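Print this article | E-mail to a colleague | 8 shares | 3 comments

4.2 Small containers on the shared table

We had not expected, when we began visiting the break rooms at Stillau and Priltunbridge, to become so fond of the little boxes in which people keep their single portions. Of the 179 containers in our survey, most were packed far more tightly than we would have guessed, and a full one seems to invite a certain care in handling.
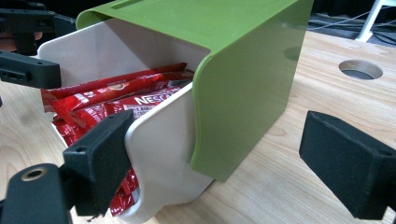
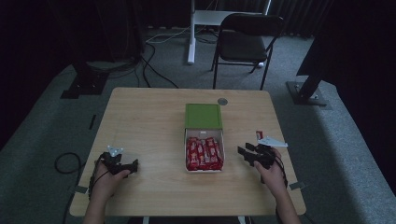
Figure 3. Red packets in a white and green container on a light wooden table.

Kokkinos argues that a lid changes how often a box gets tidied, and our own notes lean gently the same way. At Stillau the covered boxes were straightened up most mornings, while the open trays were left until somebody (usually whoever wanted the last packet) felt moved to refill them.

We use cookies to improve your reading experience. Accept | Settings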